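Cumero Control Suite
Set-up Guide, Section 6: Checking the Grasp Planner before the First Run

6.1 Purpose of this section

This section explains how to connect the planner (Treloar) to the perception server (Bilitum) and how to do a first pick with low speed. It is assumed that you have finished Section 5 and that the arm can be moved by hand from the jog panel. If the jog panel shows the message "no heartbeat", please return to 5.4 before you continue.

The complete procedure must be repeated when the camera was moved, when the gripper fingers were changed, or when you install a new main version of the suite.

CAUTION: During all steps in this section one person must stay within reach of the emergency stop. The software stop in the jog panel does not replace it.

6.2 Starting the services

The services must be started in the given order. When Treloar starts before Bilitum, it will load an empty object list and will not ask for it again.

1. Open a terminal on the control computer and go to the folder of your workspace.
2. Start the perception server with the command: cumero start bilitum
3. Wait until the line "model loaded, 223 classes" appears. On the first start this can take several minutes.
4. Open a second terminal and start the planner with the command: cumero start treloar
5. Enter the port of the perception server when the planner asks for it. The default port is 1309.
6. Check that both services show the state READY in the status bar of the suite.

Note: If port 1309 is already used by another program on your computer, change the value "server_port" in the file bilitum.conf and enter the same value in treloar.conf. Both services must be restarted after the change.

6.3 Checking the object list

1. Move the arm to the position HOME, so that it does not cover the work area.
2. Put a few objects on the work surface. Objects of different shape and color are better for this test.
3. Press Detect in the Perception tab.
4. Compare the list on the screen with the objects on the work surface. Each object should have one entry, with a class name and a score.
5. Click on each entry. The outline in the camera view should follow the border of the object.

Two entries for one object are usually caused by a merge distance that is too small. Increase the value "merge_dist" in small steps and press Detect again. An object that is missing completely may have a score under the limit. Switch on "Show rejected" to see it in gray color.

Note: Shiny metal parts often give holes in the depth data. The outline can be correct in the color view while the height is wrong. Open the Depth view to check this, and do not choose such an object for the first pick.

6.4 Planning a grasp without movement

1. In the Planner tab set the mode to Simulate.
2. Select one object in the list. A long object with a clear middle part is a good choice.
3. Press Plan. The planner shows the grasp candidates as pairs of small lines, one line for each finger.
4. Select the candidate with the highest rank and press Preview. The arm model on the screen will play the full movement.
5. Watch the preview from the side view and also from the top view. The path must not go through the work surface, a shelf or a wall.
6. If the path is free, press Keep. The plan is stored until you press Detect the next time.

When the preview passes too close to a fixed part of the cell, add this part as a collision box (see 4.7). Do not try to solve it with a change of the start position only. The next object can bring the arm back to the same place.

Note: The planner does not know about loose cables. Cables must be kept out of the reach of the arm by hand.

6.5 First pick with low speed

CAUTION: Keep hands away from the work surface from step 3 until the arm has stopped.

1. Set the mode to Execute and the speed to 2 percent.
2. Switch on the option "Pause at pre-grasp". With this option the arm stops above the object and waits for your confirmation.
3. Press Run and hold the enable switch.
4. When the arm pauses, look at the gripper from the front and from the side. The fingers should be over the middle of the object, and they should point to the surface.
5. If the position is good, press Continue. If it is not good, press Retract and go to 6.6.
6. After the gripper has closed, the arm lifts the object and pauses again. Press Continue to put it down, or Retract to open the gripper at the same place.

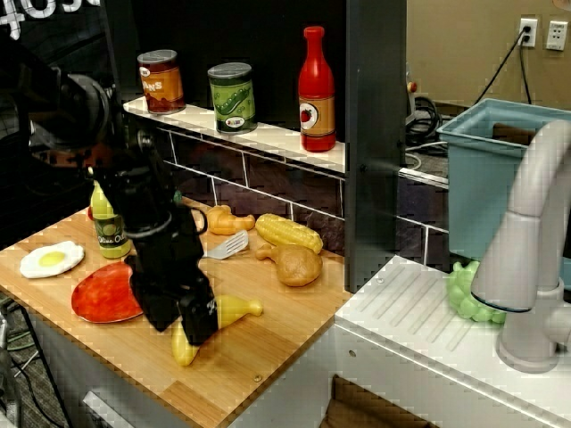
Figure 6-2. Gripper low over the toy banana, with other play food on the board.

When neighboring objects stand close to the target, the planner may turn the gripper to find free space for the fingers. This is normal. If you want to forbid it, set "wrist_turn" to off, but then you will see more often the message "no valid candidate".

6.6 Correcting an offset

A constant offset in the same direction for every object comes from the hand-eye calibration. Repeat the calibration in 3.5. An offset that changes from object to object comes mostly from the depth data.

1. Note the direction of the offset as seen from the robot base.
2. Retract the arm to HOME and press Detect.
3. Plan and run a pick for a second object, in another corner of the work area.
4. Compare the two offsets. If they are equal, do the calibration. If they are different, clean the camera glass and check the light first.

6.7 Saving the settings

1. Open File, then Save Profile.
2. Give the profile a name without spaces.
3. Confirm that the box "Include collision boxes" is checked.

The profile is written to the Giment folder in your workspace. Profiles from older versions can be opened, but the speed limit is set back to the default value and must be entered again. Continue with Section 7, Recording and Replaying a Task.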